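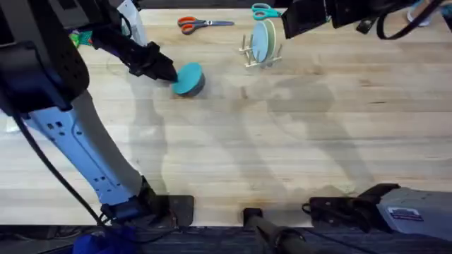 Wetton Athletics Coaching Fund
Progress report, second period, to end of May

Prepared by Padmavathi Rodrigues for the Bajpai Trust

1. Staffing

The defensive coordinator post at Badholm was filled in the first week of the period. Wian Kekana moved over from Uvia, where he had coached linebackers, and took charge of the defense before spring practice opened. His salary is charged to the grant at the agreed rate. The offensive line post is still vacant. Two candidates were interviewed and one was offered the job, but he chose to stay with his current program. The post has been advertised again with the same duties and a later start date.

2. Spring practice

All scheduled sessions were held except two, which were lost to lightning and not made up. The base defense was changed from a four-man to a three-man front. Install was complete by the end of the second week - the nickel package took longer and will be repeated in August. Attendance at the spring game was 1,913.

3. Film and player grading

Every defensive snap from last season has now been graded on the new form. The backlog at the last report was over 100 clips. Grades for the secondary were done twice by different coaches, and the two sets differed most on zone coverage. Kekana has rewritten the definitions for that section.

4. Spending

Travel is under budget. Film software is slightly over, due to an extra seat for the line coach that was paid for before the post was filled. We ask to move the travel balance to cover it.

5. Next period

Fill the line post. Repeat the nickel install. Send the revised grading form to Uvia for comment before camp.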